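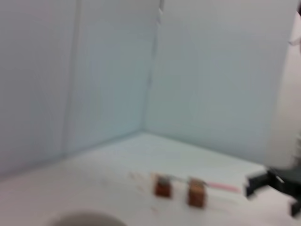 Staff meeting, Rirside site — Automation of the drinks and place-setting line
Minutes, November. Started 2:30 p.m. in the break room.
Present: day shift, evening shift, site management, two people from Privent (the integrator), union rep.

1. Minutes of the last meeting
Accepted with one correction. The retraining allowance is $800 per person, paid once, and not per course.

2. Where the project stands
Privent reported that the test bench is running on both shifts. The arms did 2885 practice handlings last month, of which 1366 needed no help from an operator. Management wants a better share before anything moves to the Oei building. Privent did not want to name a date. The day shift asked that the figures be posted by the time clock every month, good or bad. Agreed.

3. Work at the bench
Operators said most of their time now goes to resetting items between runs and writing up failed ones. Several people said this is duller than the old job and harder on the eyes. Others prefer it to standing at the line. It was agreed that no one does more than two hours at the bench without a change of task. The evening shift will try a 30 minute rotation first and report back.
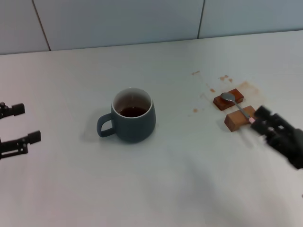 Cleaning took up the longest part of the meeting. Under the old job descriptions each person wiped down their own station, and the bench has no such rule, so both shifts have been leaving it to the other. Coffee or tea gets on the table when a run includes a filled mug, and the brown spots between the mug and the wooden blocks are the sort of thing meant. The operator on duty will wipe the table at the end of each block of runs. The time counts as bench time and goes on the sheet as such. Spoons and mugs go to the dish room with everything else.

The evening shift asked who cleans the grippers. Privent does, for now. Staff should not put cleaning spray on them. Privent will leave written instructions and a box of dry cloths.

4. Jobs and grades
Management repeated that no positions will be cut before the Oei move is decided. The union rep asked for this in writing and for it to cover part-time staff. Management will answer by the next meeting. Bench operators are still paid at line grade. The rep's view is that logging faults and restarting the arms is a higher grade of work. Management does not agree yet but will look at how the Clakance site handles it.

5. Training
First group has finished. Second group starts in January. People on evenings asked for a session that does not fall on their own time — management to arrange.

6. Other business
The bench area is too cold near the loading door. Maintenance has been told. Lockers: no news.

Closed 3:45 p.m. Next meeting in December, same room.

Related items
Bench rotation sheet, evening shift
Questions and answers on the Oei move
Minutes, October

This site uses cookies to keep you signed in. Accept | Settings
Rirside Staff Pages | Contact the site office | Back to top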